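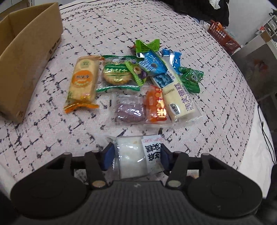
Musyoka Lema
Teaching assistant, Packing and Small Parcels (evening course), Griston

Handout 5: Mixed snacks in one box

Please read this before the practical part. Bernadette Calloway will lead the first hour and I will help at the tables.

In the last handout we packed one kind of product in one box. That is simple, as all pieces have the same shape and you can make rows. A gift box of snacks is more difficult. The photo shows a typical mixture: twisted candies in green, candies in blue, a rectangular biscuit in a clear wrapper, a round cracker with green seals at both ends, and the long white pack of Runfu egg cake. An open cardboard box is beside them on the bed. Many people pack at home on a bed or a sofa, and this is fine for sorting. For closing and taping the box I recommend a hard table.

1. Sort first

Make three groups before you put anything in the box.

Group A, soft. Cakes belong to this group. A cake does not break like a biscuit, but it becomes flat and stays flat.

Group B, brittle. Biscuits and crackers. The corners of a rectangular biscuit are the weak places. A round cracker has no corners, but it breaks across the middle if something presses on one side.

Group C, hard. Most wrapped candies. They can carry some weight, and they can fill small spaces.

If you cannot read the language on a label, do not guess from the color of the wrapper. Feel the piece gently through the wrapper. When you are still not sure, put it in Group A.

2. Order in the box

Candies go to the bottom, in one flat layer. Brittle pieces stand on their edge along the wall of the box, with folded paper between them. Cakes go on the top. The twisted ends of candies should lie flat, or they push up the next layer.

Do not pull or fold the sealed ends of a wrapper to save space. A small opening is enough to let the air in, and the biscuit will become soft during the trip.

3. Weight

For our exercise the contents must not be more than 300 grams. Weigh the empty box first and write the number on your sheet. In November the Clonov group forgot this step, and they had to open all their boxes again.

4. The shake test

Close the box and hold it near your ear. Move it slowly to the left and to the right. If you hear the pieces sliding, add paper at the sides. Do not add it only on the top, where it presses on the cakes. Students often use too much paper, and then the lid is curved. The lid must be flat without your hand on it.

5. For the next lesson

Bring one mixed box with 12 pieces, closed but not taped. Write on a separate paper which pieces are in Groups A, B and C. We will open the boxes together and look at the brittle pieces first.

Reading: Quintanilla course book, page 87, the part on filling empty space. The Dronham edition has the same text, only the drawings are different.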